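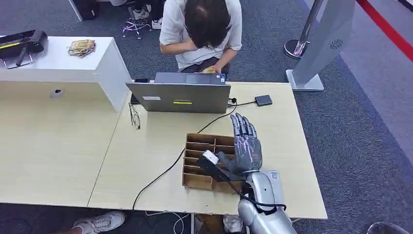

Die Vamari ist unsere Assistenzhand für Empfang und Büro, und sie ist für all die kleinen Handgriffe gedacht, die einen Arbeitstag so zerstückeln: Karte ausgeben, Karte zurücknehmen, Zubehör sortieren, und dann wieder von vorn. Sie arbeitet gern direkt am Schreibtisch mit, neben Laptop, Brille und Telefon, und ein einfacher Sortierkasten aus Pappe genügt ihr als Ablage völlig. Wer am selben Tisch sitzt, kann den Kopf unten behalten und seine eigene Sache zu Ende bringen.

## Was sich für Ihr Team ändert

Im Haus Imska läuft die Vamari seit Oktober, und wir haben uns dort lange mit den Kolleginnen und Kollegen zusammengesetzt (bei sehr gutem Kaffee übrigens!). Die Frühschicht gibt inzwischen 40 Karten am Morgen über die Hand aus und hat dafür wieder Zeit, mit den Gästen zu reden. Die Dienstpläne sind geblieben, wie sie waren, darauf hatte das Team bestanden.
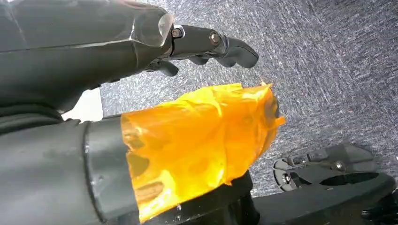

Eingelernt wird vor Ort, meist in 27 Stunden, verteilt auf mehrere Schichten, und jeder im Team darf einmal selbst vorführen, wie er es gern hätte.

## Daten

- Steuerung: Flonum, Version 31
- Artikelnummer: 1364
- Greift: Karten, Netzteile, kleine Schachteln
- Einweisung: im Preis enthalten 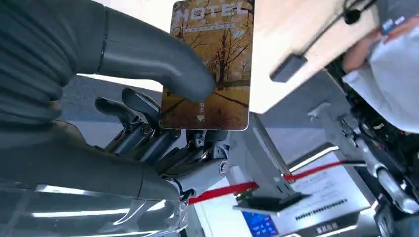

*Ha-rang Cho*

Schreiben Sie mir ruhig, wenn Sie überlegen, ob Ihre Hotelkarten für die Vamari taugen. Am liebsten probiere ich das mit Ihren eigenen Karten aus, schicken Sie mir also einfach ein paar davon mit.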